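Newsletter > Lab Notes > Teleoperation

Pencil task added to the Milance set

The tabletop set now includes a pencil-and-cup task, recorded by remote control at the Clulen bench. Kekeli Agyeman drove the arm for 79 demonstrations. Each is capped at 14 seconds – longer runs are discarded.
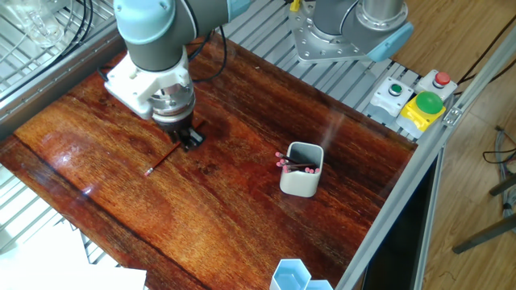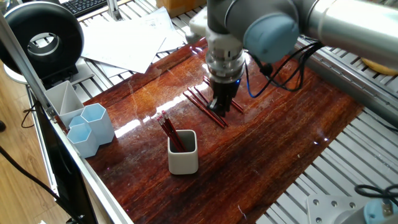 Two-finger gripper, red pencils and the white square cup.

Why not guide the arm by hand?
Hand guiding puts the operator's arms in the camera view, and the policy then trains on images it will never get at run time. We still use it for force tasks.

Files go to the Sasura server on 9th January.

3 comments | 5 shares
Contact the editors | Back to top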